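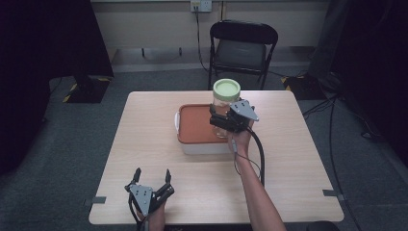

Try a fresh batch before you blame the wood, was the first reply under the last entry, unsigned. Old flakes will dissolve eventually and still never go hard, and no amount of waiting fixes it. The same reply asked whether we had kept a test panel from the Widell bag when it was new. We had not.

2026-06-15
Otham workshop, finishing bench
Print | E-mail

So today was spent on shellac and very little else. The Daneshvar table top is still soft enough to take a thumbnail mark near the back corner, and it goes nowhere until that is understood. Humidity in the room 53 per cent at the start, a bit higher after lunch when the big door was open for the timber delivery. Not high enough to explain it.

Mixed two lots, same weight of flakes, same alcohol from the same can:

Lot A: Widell blonde, dewaxed, the opened bag. No date on it anywhere. It has been on the shelf over the extractor, which gets warm in the afternoon.
Lot B: Ridel blonde, dewaxed, new bag, opened this morning.

49 g of flakes in each. Ground both in the coffee grinder first, Ridel first so that no old dust got into the new lot. Wiped out the grinder afterwards, and again before putting it away, as it clogs.

Lot B went into solution without trouble. Swirled it whenever I walked past. By early afternoon it was clear with a little bark at the bottom, and it went through the paper filter in one go. Lot A had a jelly layer sitting on the bottom that moved as one piece when tipped. Warmed it in a bowl of hot tap water and the jelly got smaller without going away. Filtered what would go through. It blocked two papers. The solution that came out looked perfectly normal, and I think that is how the last batch got past us: it was filtered, it looked right, and it went on the table.

Test panels: maple offcuts, planed and then sanded with the fine paper, no stain, no oil. Three brushed coats on each panel with a decent wait between. Left half of each panel rubbed back with 1000 grit before the last coat, right half left alone. Marked the backs in pencil, A and B, and also the ends, after last month's muddle with the wax samples.

State at end of day:
A - dry to touch, drags a little under a fingertip. Thumbnail leaves a line. The rubbed half gummed the paper straight away, small pills of finish rolling up, had to change the sheet twice.
B - dry, paper cut it to a clean white powder. Thumbnail leaves nothing I can see. Some brush marks on the right half, which is my brushing.

I know one afternoon proves very little. Even good shellac is soft on the first day. But the gummed paper is exactly what happened on the table, and B did not do it. Panels are on the rack by the window side, please leave them flat and don't stack anything on them. Will do the thumbnail again tomorrow and at the end of the week, and put a damp cup on each to see which rings first.

If A is still soft by then, the table top gets stripped. Alcohol and fine wire wool, working in small patches, changing the rag often. The edge moulding will be slow. I would keep well away from the scraper there, the veneer at the front is thin and there is already one old repair in it. The legs were done from a different batch and are hard, so they can stay as they are.

Other things:

- Rest of the Widell bag is taped shut and marked DO NOT USE, bottom shelf. Don't bin it yet, I want to try a small amount on scrap as a sealer under paint.
- Ridel bag has today's date on it and is in the cupboard, cool side. From now on every bag gets its opening date in marker.
- Mixed shellac also gets a date. Proposed limit is six months for mixed, shorter in summer. Add a line here if you disagree.
- Alcohol is down to the last third of the can. Ordered 2 more.
- Need filter papers. Also the good mop brush has started shedding and I picked three hairs out of panel B.
- The extractor shelf should hold only things that don't mind heat. Moved the hide glue off it as well.

Question left over from the replies: whether a few drops on a sheet of glass would have shown the problem early. Put a drop of each lot on the old window pane at five o'clock. Will scratch them with a pin in the morning before touching the panels.

2 comments | Share (0)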